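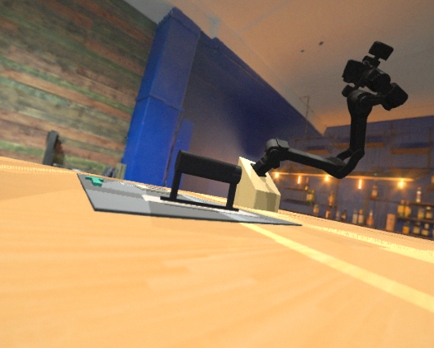 Pletell cleansing bar: progress report to Stenwood, 6/12/21

Prepared by Vendula Jurčo

Work since the August report has been on the fragrance-free bar and its wrapper. The base formula is now fixed. Oat flour was reduced after the earlier bars cracked along the stamp line, and the glycerine content was raised slightly to compensate. Colour is stable under shop lighting.

Skin-feel testing is complete. Of 107 panel members, 60 used the bar on the face and the remainder on hands and body only. Dryness around the nose was the most common complaint — mostly from those who washed twice a day. The full table is in the attachment.

Rivadeneira has supplied the second batch of olive oil. It is darker than the first but within specification. Curing takes 4 weeks and can't be shortened without softening the bar.

The Flelen wrapper still lifts at the fold in humid storage. A different adhesive is on order.

Spending is within budget, apart from freight, where the overrun has been met from the travel line.

Next period: pilot run of 1,000 bars, repeat storage test, label copy to Stenwood for approval. We need a decision on the stamp design before the pilot moulds are cut.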